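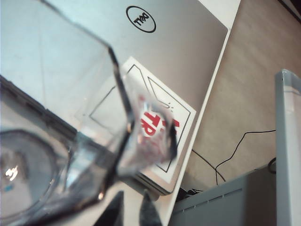
From: Mirjam Jansen
To: desk-arm owners list
Date: May 19, 2022
Subject: Re: fingers not meeting, and a shy wrist camera

Hello everyone, and hello especially to Willy (no relation, we checked, though my father is still hoping),

Willy Jansen wrote:

> We have one arm on an office desk at Nidlow, the same Prins gripper
> most of you have. Since we changed the fingertips it stops short of
> the handle on cups and mugs, sometimes a little, sometimes a lot. I
> redid the wrist camera calibration twice and got two different
> answers. Before I do it a third time, is there an order you all
> follow? I have the Dokov manual but it starts from a brand new arm.
>
> Also, do you clear the desk first or leave it as people use it?

Oh, I do feel for you, Willy! I lost most of January to something very much like this, and I'm going to tell you the whole thing, so get yourself a coffee.

Start with the fingers and leave the camera alone for now. If the tips aren't seated properly the camera is being asked to line up with something that moves, and you can calibrate until suppertime and get a new answer each time. Take both tips off, wipe the pads they sit on (ours had a crumb of old threadlocker under one, no bigger than a poppy seed, and it was enough), and put them back finger-tight. Then close the gripper slowly with nothing in it, and only tighten the screws while it's closed. I used to tighten them open and wonder why they crossed.

Next, move the arm over a bare stretch of desk and look at the fingers through the wrist camera, closed, a hair open, closed again. You want them to come back to the same place in the view every time. I save one view from each check and keep them in a folder by date, and I can't tell you how often I've gone back to it.

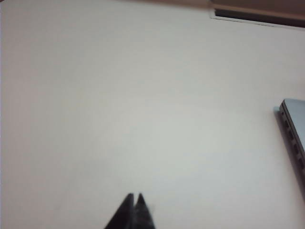
Do that before you touch a single number in the Vekbridge settings. If the fingers come back true, go ahead and run the calibration, and give the arm a good warm-up first. I let ours go back and forth for 24 minutes with nothing to do, and I'm sure that's where one of your two different answers came from. Ours reads differently first thing in the morning than it does after lunch, and I have made my peace with it.

As for clearing the desk, I do clear it for the finger check, and after that I put everything back the way people have it. A laptop, a mug, whatever lives there. Clear things and shiny things are the hard ones, so I would much rather find out about them early on. When you get to the handle, bring the arm in from the side and stop it short, look at it from the second camera, and then go the rest of the way at the slowest speed you have. Write down where it stopped. I have a spiral notebook just for this and it's nearly full.

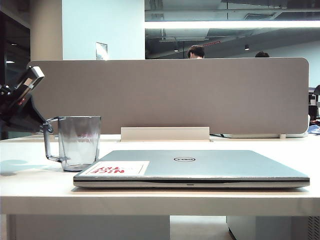
Gripper at the mug handle, seen from the fixed camera, laptop left on the desk.

One more thing and then I'll let you go. Our counter was at around 2,000 closes when the last set of tips began to look rounded, and I swapped them then. Willy, do you know what yours is at? If you kept the old tips, lay them next to the new ones and compare the lengths, as our second pair came a touch shorter than the first and I had to enter the new length by hand. It's on page 47 of the manual, under "accessories" of all places.

Write back and tell us how you get on, and send me your two sets of numbers if you'd like another pair of eyes on them. I'm at my desk until Friday afternoon.

Warmly,
Mirjam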